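Do we need a better way to carry eggs?

Every November the kitchen shops fill up with new egg keepers, and every November I wonder who asked for them. The latest to land in my inbox is from Droltard, a clear plastic box with a clip lid, a date dial and a price of $62. Sixty-two dollars! The eggs are extra.

The pitch is that cartons are flimsy, wasteful and hard to stack. I'm not convinced by any of it. I've bought eggs at the Illstead market for years and I can remember one real disaster, which involved a bicycle and a wet hill. A $62 box would have gone down that hill too.

Then there is the colour question. Somebody has decided that a moulded carton looks untidy in a fridge. Does it? I rather like them, the blue ones most of all – they suit a brown egg. And a carton asks very little of you. The egg goes in the hollow. If it sits a bit high you can nudge it or leave it alone, and if the rows are uneven your breakfast won't mind.

I'm told the dial will stop me losing track of how old my eggs are. I have a pencil. It writes on cartons very well, and it cost me 99 cents.

What does bother me is the odd sizing. Sellers have drifted away from the plain dozen, so you bring home one number and own a tray made for another. Three rows of five is a decent shape for a household that bakes, and it's easy to see at a glance what will still fit.
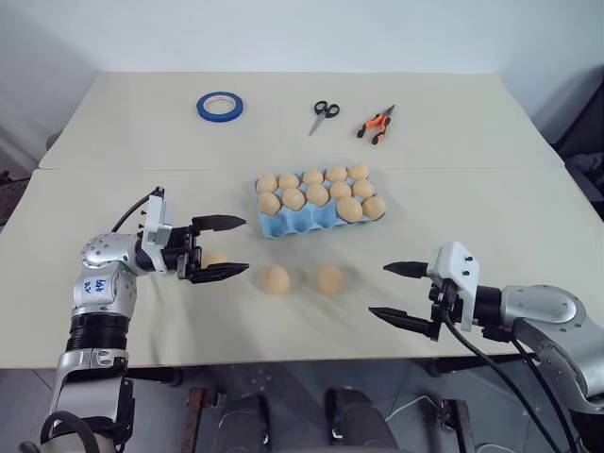 What I'd buy instead

Nothing, mostly. Keep two good cartons, hand the rest back to whoever sells you eggs, and throw one out when it goes soft. Petridis, the grocer near me, takes them back by the stack and has never once asked for a date dial.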